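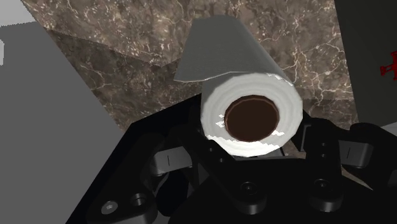
Astier, October 25, 2019

Isteo open day, who else went?

oanh_la
Sat through the kitchen demo. All simulator, on a big screen. Gripper holds a paper towel roll, marble behind it, and the guy next to me claps. Drove 70 miles for that.

phongm
They said almost 700 runs in the sim. What's wrong with that?

oanh_la
Runs of what? I asked how many worked and got a brochure.

V. Goicoechea
You have to start somewhere. I liked the loose sheet sticking up off the roll. Paper is hard.

oanh_la
Does it bend like real paper though? Ask Ana, she runs a print shop.

phongm
They promised a real arm by February.

oanh_la
Which February?

V. Goicoechea
I'd go again. Parking was free.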